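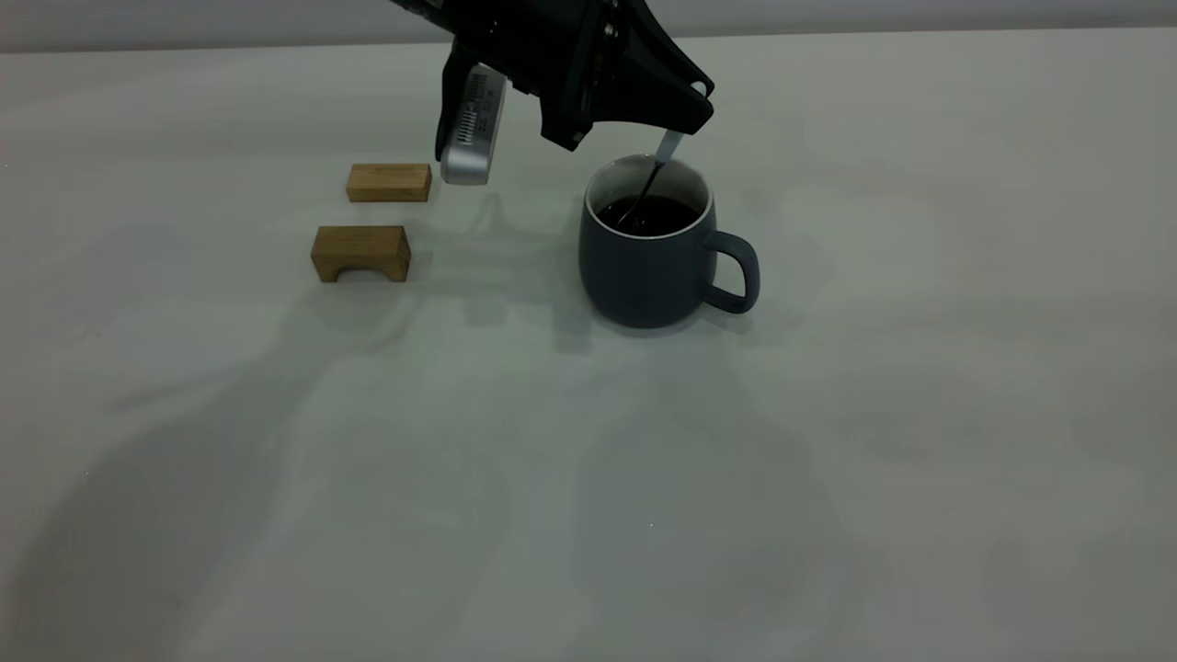

Kuretero Community Kitchen, Wunville
Fire and general safety walk, May 20, 2023
Walked by: Zdislava Trnka
Read and signed by: Yaa Amegashie

Marks used: **OK** = no action. **FIX** = must be repaired or changed. **ASK** = I could not decide alone.

Please read the comments also where the mark is OK. Some things are OK today but they were not OK in April, and I wrote what was changed.

## 1. Doors and ways out

- [x] Front door opens fully from inside without key. **OK**
- [x] Back door opens fully from inside. **OK**
- [ ] Corridor to the back door is free. **FIX**
- [x] Exit signs are lit. **OK**

Comment: In the corridor there were two flour sacks and a folded stroller. I moved the sacks to the dry store, the stroller I left because the owner was in the class. The corridor is 960 mm wide at the narrow place near the meter cupboard, so one sack on the floor is already too much. I ask that the flour delivery goes directly to the store, also when the driver is in a hurry.

The back door was sticking in April. The lower hinge is now changed and the door closes by itself, but it closes quite hard. Mind the fingers.

## 2. Extinguishers and blanket

- [x] Extinguisher by the stoves, needle in green. **OK**
- [x] Extinguisher by the front door, needle in green. **OK**
- [ ] Tag on each extinguisher is readable. **FIX**
- [x] Fire blanket hangs in its case, tapes are down. **OK**

Comment: The tag by the stoves is covered with grease and I could read only the last digits, 769. I compared with the list from the service firm and it is the same one, but the next person will maybe not have the list. New tag, please, and hang it on the side turned away from the fryer.

Somebody has put the oven gloves on the hook of the blanket. I took them off. The gloves have their own hook, left of the sink.

## 3. Gas and stoves

- [x] Main gas valve can be reached without moving anything. **OK**
- [x] All knobs turn and return to zero. **OK**
- [ ] Hose behind the second stove. **ASK**
- [x] Soap test on the connections, no bubbles. **OK**

Comment: The hose has a small flat place where the stove was pushed against the wall. It does not leak. I do not know how flat is too flat. Until Zirkiveo sends their gas person, please use the first stove and the third one, and keep the valve of the second one closed. I put yellow tape on it. 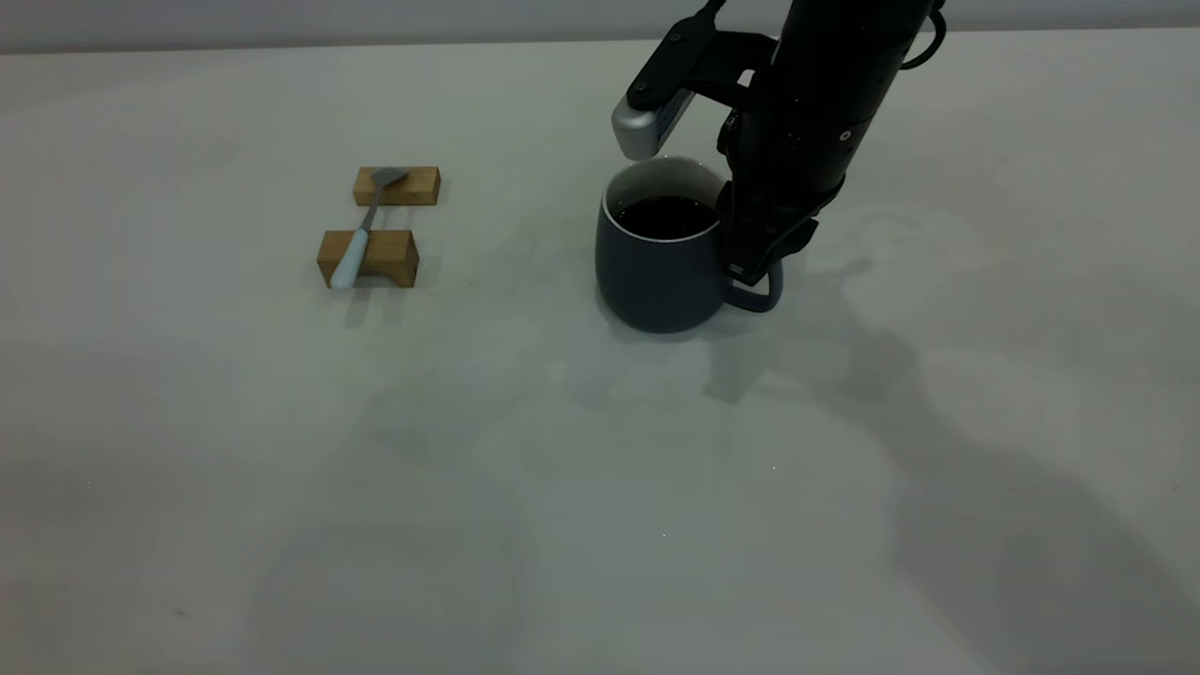 ## 4. Electric

- [x] Test button of the ground fault outlets, all three tripped and reset. **OK**
- [ ] Cord of the big mixer. **FIX**
- [x] No extension cord used as permanent. **OK**
- [ ] Cover of the light in the cold room. **FIX**

Comment: The mixer cord is cracked near the plug. I unplugged it and wrote a paper on it, "do not use". Yaa, if the Tuesday bread group is asking, they can knead by hand this time.

The light cover is only loose, one screw is missing. Water drops were on it from inside.

## 5. Floor, ladder, first aid

- [x] Floor mats lie flat. **OK**
- [x] Step ladder, all feet have rubber. **OK**
- [ ] First aid box complete. **FIX**
- [x] Hot water at the hand sink not over 50 °C. **OK**

Comment: Burn gel is finished and the blue plasters are almost finished. The box is Fahmy type and the refill set for it has its own shape, so do not buy the larger one, it does not go in.

## What must be done

| Item | Who | When |
|---|---|---|
| New extinguisher tag | Yaa | next service visit |
| Gas hose, second stove | Zirkiveo | before the stove is used |
| Mixer cord | Zdislava | within 3 weeks |
| Light cover, one screw | Zdislava | this week |
| Burn gel, plasters | Yaa | this week |

Remark from Yaa: agreed with all. I called about the hose and I wait for the time of the visit. The stroller is gone.

Remark from Zdislava: thank you. I will look at the corridor again when the next flour comes.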